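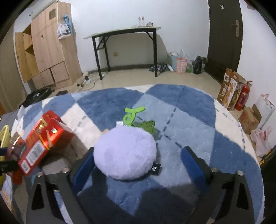 Chambre 504 : les losanges bleus, la peluche lavande et l'armoire ouverte au fond.

Chambre 504, résidence Daline : rangement d'une pièce unique

Cette galerie porte sur une seule chambre de la résidence Daline, au cinquième étage. La pièce sert à dormir, à manger sur le pouce, à stocker et à recevoir. Le rangement a été commencé un samedi et repris plusieurs fois en octobre. Les photos ne suivent pas forcément l'ordre du travail.

La règle de départ était simple : on commence par les petits objets et on garde l'armoire pour la fin. Une armoire vidée en premier remplit le sol pour deux jours et bloque le passage. Les petits objets, eux, se traitent en une soirée.

Au sol, devant l'armoire, les câbles et la multiprise blanche forment un tas. C'est la zone qui demande le plus de patience. Nous démêlons toujours les câbles à plat, fiches débranchées, et nous ne jetons un chargeur qu'après avoir fait le tour des appareils. Chaque câble gardé est enroulé et fermé par une attache en tissu. Les autres partent au bac de collecte du rez-de-chaussée.

La table pliante contre le mur du fond est étroite, avec des pieds en métal noir. On y voit deux bouteilles en plastique transparent. Elle reste dans la chambre. Nous avions envisagé de la remplacer par une étagère murale Brarkitz, mais le règlement de la résidence interdit de percer.

Sous le côté droit de la table, il y a des chaussures et des bouteilles mélangées. Les chaussures iront sur un support bas près de la porte. Les bouteilles vides descendent au tri, les pleines remontent dans l'armoire. Les sacs posés plus à droite, dont un rose imprimé, sont à ouvrir un par un. Un sac fermé ne compte pas comme rangé, même s'il est au bon endroit.

Pour le linge, nous utilisons des sacs de 110 litres de la marque Toron. Un sac par destination : à laver, à donner, à garder pour l'hiver. On écrit la destination sur un morceau de ruban adhésif avant de mettre quoi que ce soit dedans. 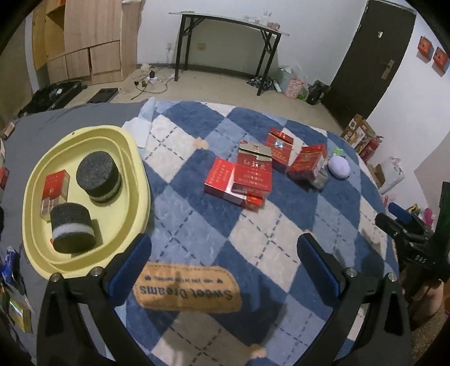 Les boîtes rouges et la bassine

La bassine en plastique jaune pâle sert de bac de tri. Elle a un petit trou dans le bord, pratique pour l'accrocher. Deux épais tampons ronds y sont posés, et une boîte rouge s'appuie contre eux. Les autres boîtes rouges sont à côté, sur les losanges bleus et crème.

Les boîtes en carton sont un cas fréquent. Elles sont solides, bien imprimées, et on les garde en se disant qu'elles serviront. Dans cette chambre nous avons appliqué la méthode habituelle :

- ouvrir chaque boîte avant de décider, même si elle semble légère ;
- aplatir les boîtes vides et les mettre au papier ;
- garder une boîte seulement si on sait tout de suite ce qu'on met dedans ;
- ne pas empiler les boîtes gardées, mais les poser debout dans un tiroir, étiquette vers le haut.

Les boîtes de ce format conviennent aux tickets, aux piles neuves et aux petits adaptateurs. Elles ne conviennent pas aux produits d'entretien ni à rien qui puisse couler.

La bassine reste au même endroit pendant toute la séance. On y met ce qui n'a pas encore de place. Quand elle est pleine, on s'arrête et on la vide avant de continuer. Une bassine moyenne est préférable à une grande : on la vide plus souvent. Celle que nous conseillons d'ordinaire vient du bazar Qiu, en bas de la rue, mais n'importe quel modèle à bord arrondi convient, à condition de tenir à plat sur une surface molle.

Le tissu bleu clair et blanc, froissé derrière le bord de la bassine, est à plier ou à mettre au linge. Les textiles isolés se traitent en même temps que la literie, jamais séparément. Le drap gris uni va avec la pile des draps gris. Les couvertures épaisses se plient en trois dans la longueur puis se roulent ; à plat, elles occupent toute une planche.

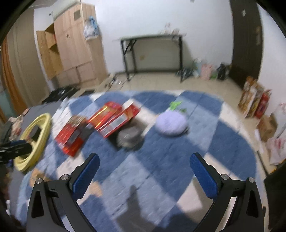
Meifang Bai
Conseillère en rangement, résidence Daline

Vue plus large, avec le carrelage beige jusqu'au mur blanc. À gauche, l'armoire en bois clair a un battant ouvert en haut et des tiroirs à la base. Une caisse en plastique noir est posée à son pied.

Les armoires hautes posent toujours la même question : que mettre tout en haut ? Je recommande d'y placer ce qui sert deux fois par an, valises souples et couvertures de saison, et de noter le contenu à l'intérieur du battant. Les tiroirs du bas reçoivent le linge de tous les jours. La partie du milieu est réservée aux vêtements suspendus et aux papiers.

Le sac en plastique blanc et bleu accroché sur le côté droit de l'armoire peut rester un temps. Un sac suspendu est commode pour les dons, parce qu'on le voit en passant. Il faut seulement fixer un jour de départ et s'y tenir. Si le sac est encore là deux semaines plus tard, on le décroche et on l'apporte au local commun.

La peluche couleur lavande, en forme de légume avec des feuilles vert vif, ne fait pas partie des objets à trier. Les peluches, les cadeaux et les photos passent en dernier, une fois le reste en place. Il suffit de leur trouver un endroit propre et visible. Un coin de lit ou le dessus d'un tiroir convient très bien.

Pour le sol, une consigne : dégager d'abord un passage entre la porte et la table, puis un second entre la porte et l'armoire. Le grand textile bleu et blanc peut rester étendu si on le secoue chaque semaine. Les objets posés dessus doivent retrouver leur place le soir, boîtes comprises.

La prochaine séance portera sur le contenu de l'armoire. Prévoir quatre heures, des cintres identiques et un carton pour les objets à rendre. Le prêt du matériel se demande à la loge avant midi. La caution est de 2 000 points sur la carte de résident, rendus au retour des sacs non utilisés et du chariot.

Galeries récentes
Un placard d'entrée en une matinée
Câbles et chargeurs : ce qui se garde, ce qui part
Plier les couvertures épaisses
Local commun de Daline, avant les travaux
Sacs Toron : quelle taille pour quel linge
La cuisine partagée du quatrième étage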